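Prultville Neighbours Help Board
Home and Household > Moving and Storage

How to store wool blankets and paper things in a cellar for one winter?

Posted by Perihan Kaplan, 11/18/25

Hello everybody. I moved to Prultville in June and my flat is smaller than the one before. I have a share of the cellar under the building, a cage with a wooden door, and I would like to put there the things which I don't need until spring. These are four wool blankets, two boxes of books, a box with old letters and school drawings of my children, and one rolled carpet.

The cellar is not wet when I touch the wall, but it smells a little like earth. My neighbour from the second floor lent me a small meter and it showed 60 per cent humidity in the morning. In the evening it was higher, but I did not write the number down, sorry. There is one small window to the yard which does not close completely.

My questions are these. Is it safe for the wool? Should I use plastic boxes with a lid or cardboard ones? And is it worth it to rent a storage room instead? The company Griltska, near the old brewery, asks 33 a month for the smallest room, and it is heated. For me this is not a small amount, but the letters I can't buy again.

Thank you in advance for any advice, also from people who made mistakes with this.

18 people found this useful

Ostap Symonenko
Member, 619 posts

Good evening Perihan. I kept things in a cellar of the same kind for many years, on Dovhaniuk Street, so I will write what I learned there.

Please divide your things in two groups. The carpet, the blankets and the ordinary books can go down if you prepare them. The letters and the drawings should stay upstairs with you, even if they must lie under the bed. One box is not so much space. Paper takes up moisture slowly and you don't notice it until the pages become wavy, and after that they never lie flat again.

For the wool: wash the blankets or have them cleaned before you pack them. Moths like wool which has been used, with sweat or food on it. Then let them dry completely, and by this I mean two days on the rack after you believe they are dry. I once packed a blanket one evening too early and in March it smelled so bad that I gave it to a man for his dog.

A plastic box with a lid is good for wool if everything inside is dry. If you close damp wool in plastic, the damp stays inside with it. Put a cotton bag of drying grains in each box and look at them every month. Cardboard I don't recommend for a cellar at all. It becomes soft at the bottom and the silverfish eat the glue.

The carpet you should roll with the pile inside, around a tube, and wrap in an old bed sheet. Not in plastic film. Keep it off the floor, on two pieces of wood or on a shelf, and leave a hand's width between the carpet and the wall.

About the window: in winter it is good that it stays open a little, because cold air from outside is mostly dry. In June it is the opposite. The warm air comes in and leaves its water on the cold walls. So bring your things up before the warm days.

60 per cent is the limit for me. If you measure more than this for several days, I would move the books also. Buy your own meter, they are cheap, and leave it inside the cage at the height of the boxes. Near the ceiling it tells you something different.

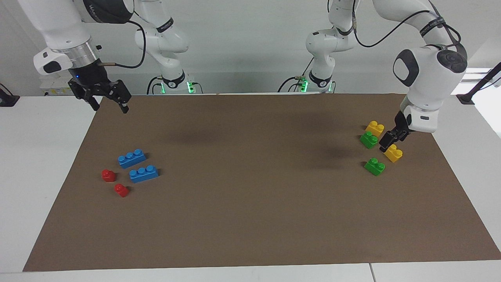 For the books, stand them upright in the box like on a shelf, not too tight, and put the heavy ones at the bottom if you must lay them flat. Don't use newspaper between them, the ink comes off. Plain brown wrapping paper is fine. Write on the outside of every box what is inside and the month when you packed it. You think you will remember, but by February you will open all of them to find one book.

And ask the house management if there was ever water in the cellar. In my building the pipe broke in 2000 and the older tenants all knew which cages got wet and which did not.

Marked as helpful by Perihan Kaplan

Genard

just rent the room. 33 is less than new blankets. I am with griltska since two years, no problems, only the lift is slow and you must bring your own padlock

Perihan Kaplan

Thank you both very much. Ostap, I asked the management today and they say there was never water on my side, only near the boiler. So I will put the blankets, the carpet and the books in the cellar, and the letters will stay in my wardrobe. I ordered two boxes with lids and a meter.

Genard, do you know if they let you rent only for the winter months, or must one sign for the whole year? If it is possible for three months I will perhaps think about it again for the books.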